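Walkthrough notes, Gronance building, ground floor and up. January round. Inspected by Henrique Baptista, comments also his, complaints to Bernardo Tavares as usual.

## Exits and stairs

- [x] **Front doors open fully.** They do, with a shove. The shove was reported last time and has been upgraded to a firm shove.
- [ ] **Rear stairwell clear.** Seven boxes of Tristhorpe brochures on the landing. If we ever have to leave in a hurry, at least we'll have something to read.
- [x] **Exit signs lit.** All of them, including the one over the supply closet, which isn't an exit. Please move it.

## Fire equipment

- [x] **Extinguishers tagged and in date.** Yes. The one by the kitchen is still holding the door open. It's good at it, but buy a doorstop.
- [ ] **Alarm panel shows no faults.** One fault, zone 5. Boyer has been called twice and describes the fault as "known." So do we.

## Benches and work surfaces

- [x] **Tubes capped when standing in the rack.**
- [ ] **Spill kit within reach.** It's within reach if you're tall. Bring it down to the lower shelf.

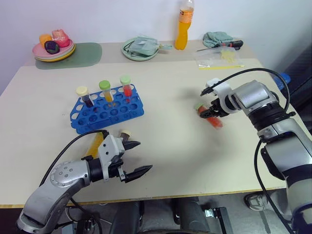 *Bench surface, blue rack with capped tubes.*

- [x] **Eyewash station tested.** Ran clear. I also ran clear, a little late, and finished the round in a damp shirt.

## Electrical

- [x] **Outlet covers in place.** One is cracked outside the break room. Passed for now, but I'm not proud of it.
- [ ] **No extension cords in permanent use.** The microwave is on a cord that runs under a rug. Bernardo says it's temporary. It was temporary when we had the old rug. 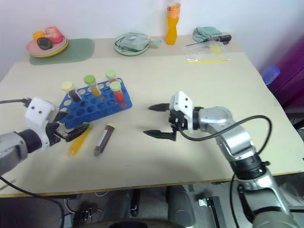 The new cord covers from Jakulness are in the mail room, and they'd do nicely here once somebody opens the package. The quote for a proper outlet came in at $800, and I'd like it signed before the rug gets any warmer ideas.

## Open items

- Brochures off the landing
- Zone 5, again
- Spill kit down
- Microwave cord out, Bernardo to sign the quote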